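インクが乾くのを待てない人の文通話

2018年5月25日

連休が終わってからずっとバタバタしていて、ブログがすっかりお留守になっていました。書きかけの下書きが三つもあったんですが、読み返したらどれも「最近忙しい」で始まっていたので全部消しました。で、今日は久しぶりに手紙の話です。

このブログを前から読んでくださってる方はご存じのとおり、私は海外の人と文通をしています。メールじゃなくて、紙に書いて切手を貼るほうのやつです。始めたきっかけは、会社の先輩が引っ越しのときにくれた便箋の束。使い道がなくて半年くらい引き出しに入れっぱなしだったのを、もったいないから誰かに書こう、と思ったのが最初でした。ちなみにその便箋はもうとっくに使い切りました。

いま続いている相手は3人です。一番長いのがマレーシアのAisyah Ngauさん。次が南アフリカのMarthinus Pretoriusさんで、去年の秋からElango Mudaliarさんが加わりました。全員、英語です。私の英語はお察しのとおりなので、最初のころは一通書くのに丸二晩かかってました。今は一晩半くらい。進歩が地味!

よく聞かれるのが「何を書くの?」なんですが、ほんとに大したことは書いてないんですよ。近所のパン屋が値上げしたとか、傘を電車に忘れて駅三つ分戻ったとか。Aisyahさんの手紙なんて、前回はまるまる二枚、お隣の鶏がうちの庭に来て困るという話でした。その鶏の話の続きが気になって、返事を急いで書いたくらいです。まだ続きは来ていません。

今回の本題はペンとインクのことです。

一月に、思い切って万年筆を買いました。それまではずっと水性ボールペンだったんですが、Marthinusさんの手紙が毎回きれいな青緑のインクで書かれていて、うらやましくなってしまって。お店はPaquetteという文具屋さんで、駅の反対側の、細い階段を上がった二階にあります。店員さんがものすごく親切で、試し書きの紙を何枚も出してくれて、結局一時間以上いました。お腹が鳴って恥ずかしかった。

買ったのはRameroの細字。軸は紺。紺か緑かで迷って、一回お店を出て、コーヒーを飲んで、戻って紺にしました。緑にも未練はあります。インクはEstusの「夕立」っていう灰色がかった青で、名前にやられました。こういう名前のつけ方、ずるいですよね。

で、使ってみてわかったこと。私、インクが乾くのを待てないんです。

左利きなもんで、書いたそばから手がその上を通っていくんですよね。ボールペンのときも小指の横が黒くなってたけど、万年筆はその比じゃない。最初の一枚は、単語がぜんぶ右に尻尾を引いたみたいになってしまって、泣く泣く書き直しました。二枚目は気をつけて手を浮かせて書いたら、今度は字が震えて、熱でもあるのかという筆跡に。三枚目でようやく人に出せるものになりました。便箋代がかさむ!

それから色々試しました。まず紙。つるつるの高い紙はインクの色がきれいに出るかわりに、私の使い方だと乾くのが遅くて地獄です。逆に、百円で買ったちょっとザラっとした便箋のほうが早く乾く。ただし裏に抜けるので片面しか使えません。片面だと枚数が増えて、封筒が厚くなって、切手代が上がる。うまくいかないものですね。

次に吸い取り紙。これは良かったです。一行書いたら押さえる、また一行書いたら押さえる。リズムがつかめると案外楽しくて、書く速さがゆっくりになるせいか、綴りの間違いも減った気がします。気がするだけかもしれません。

それと、紙の角度。左利きの人の書き方をネットで調べたら、紙をかなり右に傾けて、手首を行の下に置くといいとありました。やってみたらたしかに手が汚れにくい。でも三十年以上まっすぐ置いてきた人間には、この傾きがどうにも気持ち悪くて、気がつくとまっすぐに戻ってるんです。戻ってるのに気づいて直して、また戻って。まあ、のんびり慣れていきます。

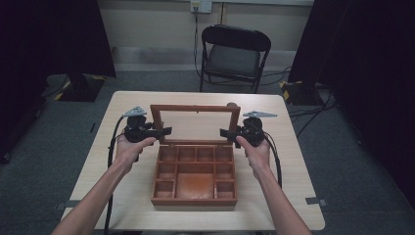 ふたを立てて開けた、赤茶色の木の箱。

もらった手紙をどうしてるかも、たまに聞かれます。私は相手ごとに分けて、届いた順に輪ゴムで……と言いたいところですが、輪ゴムは前に溶けて封筒にくっついたことがあって、それからは綿の紐で結んでます。先週、ふと思い立って今までの封筒を数えてみました。昔ちょっとだけやりとりしてた人の分も入れて、247通。数えてる途中で読み始めてしまったので、夕飯が九時になりました。

読み返すと面白いんですよ、自分がすっかり忘れてる話にみんなが返事をくれていて。「膝はもう大丈夫?」って書いてあるんですけど、膝、何があったんだろう。日付からすると一昨年の冬なんですが、まったく思い出せません。妹に聞いたら「階段で転んだって騒いでたじゃん」と言われました。騒いだらしいです。

Elangoさんは字がものすごく小さくて、葉書一枚に最大200語くらい入ってます。最初は拡大鏡を出そうかと思いました。内容は主に映画の感想で、おすすめされたものを私が観て、その感想を返す、という流れがいつのまにかできています。こないだ薦めてくれたのは、ひたすら雨の中でバスを待ってる話で、正直途中で寝ました。どう返事したものか、いまだに一行目が書けてません。バスは来たんでしょうか。
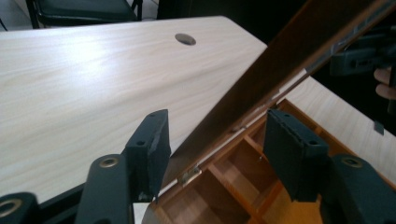 明るい木目の机。奥のほうに配線用の丸い穴があります。

書く場所の話もちょっとだけ。家だと台所のテーブルで書くことが多いんですが、冷蔵庫の音が気になる日は外に出ます。喫茶店のLastananceは、奥の席が広くて便箋を広げても怒られないのでお気に入りです。ただ、万年筆を持っていくとキャップを落としがちで、もう2回も床にはいつくばりました。隣の席の人が足をよけてくれて、すみませんすみませんと言いながら。外ではボールペンにしようかな。

あと、最近困ってるのが切手です。きれいな切手を貼りたくて記念切手を買うでしょう、そうすると今度はもったいなくて貼れない。で、結局いつもの普通切手を貼る。何のために買ったのかという話です。Aisyahさんがいつも魚の切手を貼ってきてくれるので、次こそは鳥のシートを開けるつもりです。鶏の話のお返しにちょうどいいし。

そうそう、前の記事のコメントで「手紙が届かなかったことはありますか」と聞いてくださった方、返信が遅くなってごめんなさい。あります!一度、Marthinusさんに出したのが四か月たってからうちに戻ってきました。封筒の端がぼろぼろで、番地の数字をひとつ書き間違えていたのでした。中を開けて読んだら、桜がもうすぐ咲きそうです、と書いてあって、そのとき外はもう蝉の声。そのまま新しい封筒に入れて、一枚書き足して出し直しました。向こうは季節が逆なので、もう何がなんだか、という感じだったと思います。

それ以来、宛名だけはボールペンで、番地を声に出しながら書いています。宛名まで「夕立」で書いて、雨でにじんだら笑えないので。

次回は、Paquetteでついうっかり買ってしまった二本目のインクの話を書きます。茶色です。緑の軸の未練についても、たぶん書きます。今夜はElangoさんへの一行目をなんとかしないと。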